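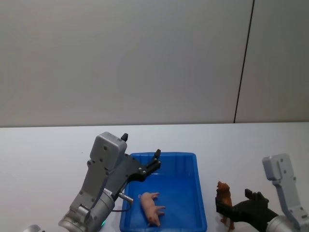 埃里科（Erico）在我们小组的共享文档里留了一句批注：“你们写参观报告，别光写机器有多厉害，把站在旁边等的那段时间也写进去吧，我觉得那才是真正学到东西的地方。”我们看了以后商量了很久，最后决定照办，所以这份报告写得比老师要求的长一些，还请多多包涵。

课程实践报告：Wiltby 实验中心开放日参观记录

一、为什么去

这学期的自动化导论课要求每个小组选一处单位参观，回来交一份报告。我们组最早想去的是一家包装厂，后来听说二月里 Wiltby 实验中心有开放日，能看双臂机器人的现场演示，大家一下子就改了主意。Wiltby 在 Plolteddale 镇的边上，从学校坐车过去要45分钟，一路上都是冬天的田地，车里暖气开得很足，有两个同学还没出城就睡着了。

出发之前我们做了一点功课，把课本上讲末端执行器的那一章又读了一遍，每个人写了几个想问的问题。老实说，有些问题到了现场才发现问得太大了，比如“机器人什么时候能做家务”，对方笑了笑，说这个他也想知道。

二、演示的内容

上午先听了一段介绍，中心的工作人员讲了他们名为 Sqalli 的教学项目。这个项目面向中学生和大学低年级学生，用玩具和日用小物件来讲解抓取任务。他们手里的演示记录一共有2,215条，每一条都对应一次完整的操作，成功的和失败的都留着。我们当中有人问，失败的为什么不删掉，工作人员说，失败的记录往往看得更久，讨论得也更多。这句话我们都记在本子上了。

演示台是白色的，台面上放着一个蓝色的塑料盘，两条机械臂一左一右，各带一个黑色的夹爪。任务听上去简单极了：把玩具动物放进盘里。一只粉色的小猪，一只棕色的小动物，仅此而已。可是等我们真的站在旁边看，才明白这件事里面有多少需要考虑的地方（我们组有位同学小声说，这比她弟弟收拾玩具认真多了）。

先说夹爪。工作人员解释，夹得太松，玩具会滑；夹得太紧，软一点的材料会变形，硬一点的又容易弹出去。再说姿态，四条腿的小动物站着的时候，可以夹的地方是身体中段，可一旦倒下来，腿伸向一边，原来好用的夹法就不一定好用了。人手碰到这种情况，想都不用想，转一下手腕就拿起来了，而机械臂要把每一个关节怎么转都安排好。

还有两条手臂之间的配合。盘子的开口就那么大，两个夹爪如果同时伸进去，很容易互相妨碍，所以要分出先后，或者各守一边。课堂上讲工作空间重叠的时候，我们觉得那只是图上两个圆相交的部分，到了现场，看见两个夹爪隔着一个盘子面对面，才觉得这个概念一下子变得具体了，连平时最不爱画图的同学也掏出纸来画了半天。

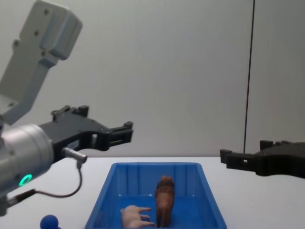

图2　蓝色塑料盘中的两只玩具动物，左右两侧夹爪均为张开状态

三、等待的那段时间

现在来写埃里科要我们写的部分。演示分成好几轮，每一轮之间都要等。工作人员要把物件重新摆好，检查线缆有没有碍事，再看看夹爪的位置。刚开始我们有点着急，后来发现，这段时间正好可以凑近一点（当然是站在地上贴的黄线外面），看平时在视频里注意不到的东西。

比如线缆。我们以前画机械臂的示意图，从来没有画过线，好像电和信号是自己跑过去的。现场看到连接夹爪的线要绕一个弯，我们问为什么不拉直，对方说要给手腕转动留出余量，拉得太直，转几次就会扯到接头。回来以后我们把小组作业里的图全部重画了一遍，每一条线都补上了。

又比如指示灯。左边手臂的手腕上亮着一点绿色的光，有同学猜是装饰，也有同学猜是电源。工作人员没有直接回答，先让我们去翻放在门口的说明册，翻到了再来讨论。我们很喜欢这种做法，虽然当时翻了好一会儿，翻得手忙脚乱的。

四、我们自己试的一个小练习

下午有一个不用机器的环节，我们觉得特别有意思。两个人一组，每人只能用一只手，而且只许用拇指和食指，把小物件放进盒子里，中间不许说话。听起来像游戏，玩起来真的很难！我们组第一次就撞了手，第二次两个人都在等对方，谁也不动。后来约定左边的人先放，右边的人看见对方的手退出来再伸手，才算顺利。回头再想想上午的演示，先后顺序、让位、退出的时机，全都对上了。

五、体会和不足

参观之后我们写了一份400字的小结，贴在班级的公告栏上，又在课上讲了一次。讲的时候才发现有几个地方没有问清楚，比如夹爪张开的最大宽度是多少，换成更小的物件要不要换指尖，还有盘子的位置变了以后，程序需要改动多少。我们已经把这些问题整理好发给了中心，收到答复之后会补在附录里。

另外，我们的记录方式也有问题。所有人都在抄同样的话，却没有人专门记每一轮操作的先后步骤，所以第二节里关于配合的部分，主要靠大家回忆拼起来，几个人的说法还不完全一样。下次参观我们打算提前分工，一个人记步骤，一个人记问答，剩下的人轮流画草图。

最后要谢谢 Wiltby 的各位老师，那天问题问得实在太多，耽误了他们吃午饭，很过意不去。下学期如果还有开放日，我们组已经说好要再去一次，这回会带上画好线缆的新图纸，请他们帮忙看看哪里还画得不对。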